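Open day at the Birnomo lab, anyone else go?

28 Nov 2023
Posted by tapered_shim

Went to the Birnomo open day and figured I'd write it up while I still remember it. They had three stations. The big arm at the front was the Gelix cell, moving parts from one tray to another, and it drew most of the crowd. I spent most of my time at the back where they let you try the hand-held gripper.

You squeeze the handle, the two fingers close, and the camera on it records what you did. The guy running the table said they want 3000 recordings by March and had 702 so far. I did 6. Picking up a washer off a flat table is harder than I expected.

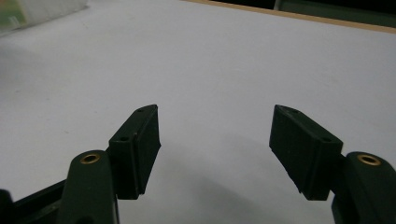 Gripper open over the white table. Two screws holes per pad, brass-colored ring in each arm.

The pads have a rough lower edge. I asked if that was wear and was told they swap them when grip gets bad, but he didn't have a number for how long a set lasts.

kettle_bracket wrote:
I was there in the morning. Thought the Gelix cell was the weak part. It stopped twice while I watched and both times someone had to reset it. The hand-held station was better run.

ollano_user312 wrote:
Disagree on the cell. It stopped on the light curtain when people leaned in, and it should do that. We run an Ollano at work and ours does the same thing.

kettle_bracket wrote:
First time, sure. Second time there was no one near it.

ollano_user312 wrote:
Can't speak to the second one, I'd gone for coffee.

mdf_dave wrote:
Are those pads printed? I'd worry about the edges going if they're pressing on a table all day.

tapered_shim wrote:
Didn't ask. The Lytvynenko handout only covers the software. I'll email them about it and post what they say.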